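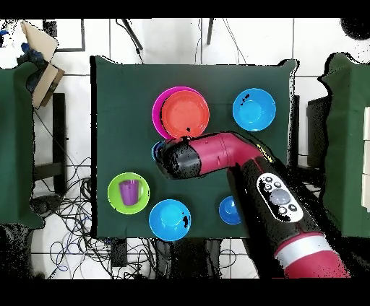 Diapo 1. Vaisselle en plastique sur nappe vert foncé, vue de dessus.

Notes de l'intervenant. Durée prévue : 2 minutes par diapo, questions à la fin.

Rappeler le périmètre : débarrassage et rangement de la vaisselle réutilisable en plastique, service des goûters, site de Wiston. La vaisselle jetable et les couverts sont traités dans l'exposé de Dredurach, ne pas y revenir.

Point 1, vocabulaire. Assiette : pièce ronde, peu profonde, bord relevé. Bol : pièce creuse, sans anse. Gobelet : pièce haute à paroi inclinée. Renvoyer à la diapo : l'assiette rouge orangé et l'assiette magenta sont dans la première catégorie, le gobelet violet dans la troisième. Les bols sont bleus, mais de tailles différentes. Conséquence pour le rangement : la couleur ne suffit pas à trier, il faut regarder le diamètre.

Point 2, empilage. Deux assiettes l'une sur l'autre, légèrement décalées : le bord rose de celle du dessous dépasse en haut et à gauche. Un décalage de ce genre est sans effet sur une pile de 2. Sur une pile haute, il se cumule et la pile penche. Consigne retenue à Wiston : recentrer à chaque ajout, à deux mains, avant de poser la pièce suivante.

Point 3, gobelet debout dans l'assiette. Configuration courante en fin de goûter (assiette vert citron sur la diapo). On retire le gobelet d'abord, on empile l'assiette ensuite. Transporter l'ensemble tel quel est toléré sur plateau, interdit à la main. Laisser la salle réagir, la règle est contestée.

Point 4, ordre de ramassage. 3 passages : gobelets, bols, assiettes. Les bols s'emboîtent du plus grand au plus petit, le plus grand en dessous. Ne pas forcer l'emboîtement entre deux séries, les parois se coincent.

Point 5, nappe. Tissu foncé : les pièces vives se repèrent vite, les miettes claires aussi. Inconvénient : le tissu glisse si l'on tire une pile vers soi. Soulever, ne pas traîner. La nappe se retire en dernier, pliée vers l'intérieur.

Chiffre à citer une seule fois : 2 000 pièces en circulation, inventaire Kastotby de novembre. Si on demande le taux de perte, répondre que le comptage suivant n'est pas dépouillé.

Transition vers la diapo 2 : bacs de lavage Hsu, orientation des bols dans le panier. Vérifier avant de passer que le schéma s'affiche en entier, la légende du bas est indispensable.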